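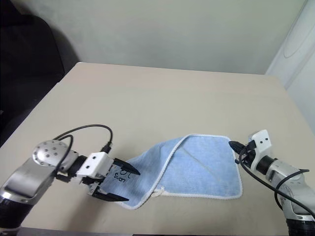
Light blue towel with white piping, pulled out corner to corner. A small white loop tag is at the hem.

Folding small towels: notes on getting a square result

I have been refolding the bathroom cupboard since October, and most of the trouble comes from towels that are no longer square. The hem shrinks more than the pile does, so the edges draw in and the corners stop meeting. If you fold a towel in that state, the error doubles with each fold.

Pulling on the diagonal deals with most of it. Take two opposite corners, pull until the slack is gone, lay the towel down, then repeat with the other two. On a bare table the cloth slides back into shape fairly easily. On a bedspread it grips and you end up stretching one side only.

One side usually folds over while you are doing this. Leave it until the flat side is lying properly, then open it out by the corner. Smoothing a twist with the palm just moves the crease along.

Piped borders are useful as a reference line. I match piping to piping on the first fold and ignore the middle, which settles under the weight of the stack. The loop goes inside on the second fold, otherwise it catches on the shelf above.

My shelf is 400 mm deep. A towel folded in half twice and then in thirds goes in 5 to a pile, and I keep it to 4 so the bottom one can be pulled out without the rest following.

Thijs Claeys wrote to ask whether rolling is better. It takes less room in a basket, but on an open shelf the rolls shift every time one is removed. I went back to flat piles after a fortnight.

Pillowcases next, once I have cleared the lower shelf.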